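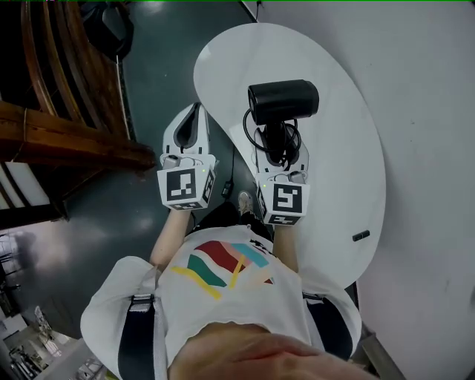
课程实践报告:Oltport 手作市集的摊位调查

先说一下我为什么选这个题目。老师给的范围是“地方文化活动”,班里好多人去写博物馆,我嫌排队麻烦,就选了 Oltport 每年九月办的手作市集(其实是我本来就想去逛,哈哈)。市集开在旧码头后面那片空地上,连着办 18 天,卖陶器、版画、编织、首饰的都有,傍晚还有人弹琴唱歌。

我们组三个人:我、Nhung Văn 和 Hemant Uniyal。Nhung 管访谈,Hemant 管问卷和表格,我负责画摊位图,外加写这份报告。问卷一共收回 80 份,全是在入口那棵大榕树旁边一张一张问来的。第一天特别不顺,我一开口就说“打扰一下”,人家以为我要推销,扭头就走。后来 Nhung 教我先问“您今天买到什么啦”,愿意停下来聊的人一下子多了。

摊位费是我最想弄清楚的。主办方的 Lucimara Moura 很爽快,直接把收费表给我们看了:小摊位整个市集收 800 元,靠主路的大摊位收 1,550 元,电费另算。我原来以为大家肯定抢着要主路,结果做陶的 Dela Atinga 说她连着三年都选最里面的角落。她要现场拉坯,转盘边上一围人,主路就堵了,而且里面有水龙头,洗手洗工具都方便。这一点我画图的时候完全没想到,回去以后赶紧把水龙头和插座的位置都补到图上。

问卷里有一题是“您会在一个摊位前停多久”。选“五分钟以上”的人,大多写的是有现场制作的摊位,比如陶艺和木版画。只摆成品的首饰摊,逛的人多,停得短,不过首饰摊的摊主跟 Nhung 说生意并不差,小东西嘛,看中了就买!所以停留时间和卖得好不好,我觉得不能画等号。Hemant 不太同意,他认为是我们没问到消费金额才看不出关系。我们吵了一路,最后决定两种看法都写进来。

还有一个小发现:好几位受访者是从 Skallusberg 坐车过来的,他们抱怨最多的是回程末班车太早,音乐还没听完就得走。Lucimara 说这事她跟车站提过,还没有回音。

不足的地方也得交代。我们只在下午去,上午的情况一点都不知道;问卷又只在一个入口发,从码头那边进来的人基本漏掉了。另外我的摊位图第一版比例尺画错了,附录里放的是改过的第二版,编织区那一排还是有点挤,请老师看的时候对着编号表看。

访谈记录在附录一,问卷统计在附录二,摊位图在附录三。谢谢 Dela 让我试着拉了一个碗,虽然歪得厉害,她还是帮我烧出来了,现在放在宿舍装钥匙。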